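Bettencourt Open Courses > Language and Writing > Writing Systems for Beginners > Session 2 handout

Session 2: What does a written sign stand for?

Room 121. Bring a pencil and something to scribble on, we will be drawing a lot of characters badly and enjoying it.

Last time we talked about the difference between a language and a script, and it's worth a quick reminder before we go on. A language is what people speak or sign. A script is a set of marks for putting a language down on a surface. The two come apart all the time. Turkish was written for centuries in a version of the Arabic script and moved to Latin letters in the 1920s, and people went on speaking Turkish the whole way through. Serbian gets written in both Cyrillic and Latin, sometimes by the same person on the same day. So when someone says "it's written in Chinese" or "it's written in Russian," stop and ask which one they mean, the language or the script.

Today's question is a smaller one, and I think it's the most fun in the course: if you point at a single sign on a page, what piece of the language is it standing for?

Signs for sounds

Alphabets first, because you already own one. In an alphabet the signs stand (more or less!) for single consonants and vowels. Finnish comes close to one letter per sound. English doesn't, and you can have a good time with that. Say "though," "tough," "through," and "cough" out loud and listen to what the last four letters are doing. The spelling settled while the pronunciation kept moving, and the old "gh" is a fossil of a sound that most speakers of English have lost. It was a real rasping sound once, like the end of Scottish "loch." I love that we still write it.

Then there are scripts that put the consonants on the line and mostly leave the vowels to the reader. Arabic and Hebrew are the famous ones. People who meet this for the first time often think it must be terribly hard to read. Try it with English: ths sntnc s nt s hrd s y thght. Arabic and Hebrew are better suited to it than English, too, as so much of the basic meaning of a word sits in its consonants. In Arabic, k-t-b has to do with writing: kitab is a book, katib a writer, maktab an office or desk. The usual name for this kind of script is an abjad, after the old order of the first letters.

Many scripts of South and Southeast Asia do a third thing. In Devanagari, used for Hindi, Marathi, and Nepali among others, a plain consonant sign comes with a short "a" already built in. If you want another vowel you attach a mark to the consonant, and the mark may go above, below, after, or even before it. The short "i" mark is written to the left of its consonant although you say it second. Please try this one by hand. It feels strange for a few minutes and then quite natural. We call these scripts abugidas, a word that comes from Ethiopia, where the Ge'ez script works along similar lines.

Signs for syllables

Japanese has two sets of signs, hiragana and katakana, in which a sign stands for a beat of speech: ka, ki, ku, ke, ko. Nothing in the shape of か tells you it shares a consonant with き. You learn them one by one. That's manageable as Japanese has fairly simple syllables. Think how many separate signs you'd need for English, with "strength" and "glimpsed" to cover!

Cherokee is the other syllabary I always bring up. Sequoyah finished it in the early 1820s, and he did it without being able to read English. He had seen printed Latin letters and borrowed some of the shapes, so a few Cherokee signs look like D or W or R and have entirely different sounds. The sign that looks like D is said "a." The shape traveled and the sound stayed behind. Keep that in mind whenever you feel sure you can "sort of read" a script you don't know.

Korean: a case all its own

Hangul gets its own heading because it does two things at the same time. The basic signs stand for consonants and vowels, so it's an alphabet. But they are packed into square blocks, one to a syllable. The word hangul is six letters in two blocks: 한글. The shapes of the basic consonants were also planned around the mouth. ㄱ (g/k) shows the back of the tongue raised, ㄴ (n) shows the tip of the tongue up behind the teeth, ㅁ (m) goes with the lips. Add a stroke and you get a stronger relative of the same sound. Say the sounds slowly while you draw them, you will feel it.

Signs for words and parts of words

Now the big one. A Chinese character usually stands for one syllable that is also a unit of meaning. That "also" matters. Two syllables that sound just the same but mean different things will normally get different characters. And one character can be read quite differently by a speaker of Mandarin and a speaker of Cantonese, who both know what it means.

A very common mistake is to say that Chinese characters are little pictures. Some did start that way: 山 mountain, 木 tree, 口 mouth. Most didn't. The great majority are built from two parts, one giving a hint about meaning and one giving a hint about sound. Take 妈, "mother." On the left is 女, "woman," for the meaning. On the right is 马, "horse," said mǎ, for the sound. There is no horse in the idea of a mother. The horse is doing a job that letters do for us, and it is doing it pretty well, because 妈 is said mā.

The meaning parts are worth learning early. These show up everywhere:

氵 three drops on the left: water, liquids, things to do with them (河 river, 湖 lake, 酒 liquor)
扌 a hand on the left: things done with the hands (打 hit, 拉 pull, 找 look for)
讠 on the left: speech (说 speak, 语 language)
饣 on the left: food (饭 cooked rice or a meal, 饿 hungry)

How many characters does a reader need? It depends on who is reading what. The official list for everyday use in Japan has more than 2,000, and Japanese uses them side by side with the two syllable sets. A well-read Chinese adult will know a good deal more than that. Children learn them over years, a handful a week, with plenty of copying out, and by the end they read as fast as anyone else.

A note on simplified and traditional forms. In the 1950s and 60s mainland China brought in simpler shapes for many common characters. Singapore uses them too. Taiwan, Hong Kong, and Macau kept the fuller forms. So 马 and 馬 are the same word, horse, and 语 and 語 are the same word, language. Plenty of characters never changed at all. 山 is 山 everywhere.

Most real scripts are mixtures

You will have noticed that I keep saying "usually" and "mostly." Good. English writing isn't pure either. Look at 7, &, %, and $. None of them spells a sound. A French reader sees 7 and says "sept," you say "seven," and you both get the same meaning, which is just the trick Chinese characters pull between Mandarin and Cantonese. And a Japanese sentence may hold Chinese characters, hiragana, katakana, Latin letters, and digits without anybody slowing down.

To read before we meet again: the Matau reader, chapter on consonant scripts, and the short Dorkine packet on Hangul (skip the tables at the back unless you like tables, in which case, dive in). Both are on the shelf by the door.

For practice, do either of these:

a. Write your own name using only the consonants. Give it to a friend who doesn't know what it is and see how far they get.

b. Invent signs for the syllables in "banana," "bandana," and "Canada." How many can you share? What do you do about the stress?

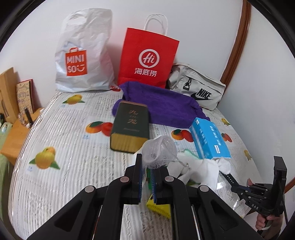
Mixed lettering is the best homework there is, and you don't need a library for it. Go through the bags and packets at home and ask of every sign: sound, syllable, or meaning? The red bag is a beauty for this. It has a Latin-letter "Hi" inside a white circle and the characters 海底捞 directly underneath, so you get letters for sounds and characters for syllables with meanings in one small space. The first character, 海 (hǎi, sea), has the three water drops on its left. The last, 捞 (lāo, to scoop out of a liquid), has the hand, and it's in its simplified form; the traditional one is 撈. The middle one, 底 (dǐ), means bottom. Now say hǎi out loud and look back up at the "Hi"! The white bag next to it puts "MINI SO" on two lines with a small smiling face after the letters, and I'd like you to come with an opinion on the face. Is it writing? Two or three sentences is plenty, and bring a bag of your own if you find a good one.

Filed under: Handouts, Scripts and alphabets, No background needed

© Bettencourt Open Courses | Contact the course office | Back to top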